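Why do some cars cost as much as a house?

Most cars are made to take people to school, work and the store. A few are made to be very fast, very rare or very fancy. These are called supercars or luxury cars, and one of them can cost more than a house.

What makes a car so expensive?

The first reason is the number made. A big factory can build hundreds of ordinary cars in a day. A small maker may build only 119 of one model and then stop. If 500 people want one, the price goes up.

The second reason is time. At the Savberg workshop, two people put each engine together by hand. Armelle Maillard sews the seat covers there. One set of seats takes her almost 400 hours.

The third reason is what the car is made of. Many fast cars have bodies of carbon fiber. Carbon fiber is made from very thin black threads. The threads are woven into cloth, and the cloth is soaked in a kind of glue called resin. Then it is baked in a large oven until it is hard. The finished part is strong but light, and a light car can speed up and stop more quickly.

What is woven cloth?

Woven cloth has threads that go over and under each other. Look at a dish towel up close and you may see tiny squares. Carbon fiber cloth is made the same way – only the threads are different.

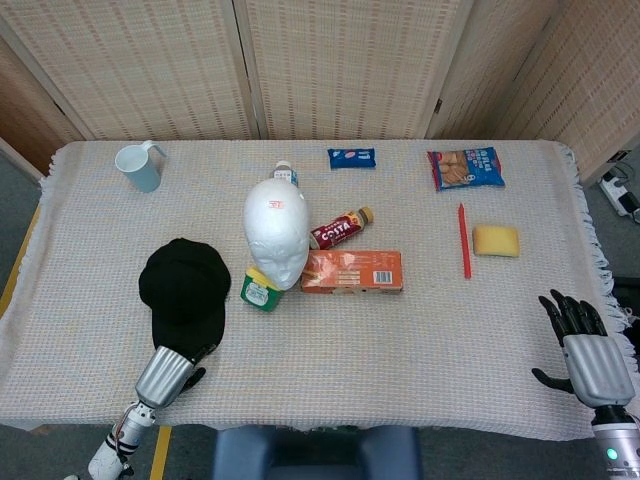 A woven tablecloth with fringed edges. Snacks and a mug are on top.

Who buys these cars?

Some owners are athletes, singers or people who run large companies. Some are collectors. A collector is a person who owns many things of one kind. Yannick Jacquet collects cars and keeps them in a long garage in Fedham. He drives a few of them in August and leaves the rest under covers.

Do they cost a lot to keep?

Yes. The tires wear out quickly and have to be ordered specially. Insurance costs more, too. An oil change can take a whole day, as parts of the body may have to come off first.

Words to know

Supercar: a very fast and expensive sports car.
Resin: a sticky liquid that turns hard.
Collector: a person who owns many things of one kind.
Model: one type of car from a maker.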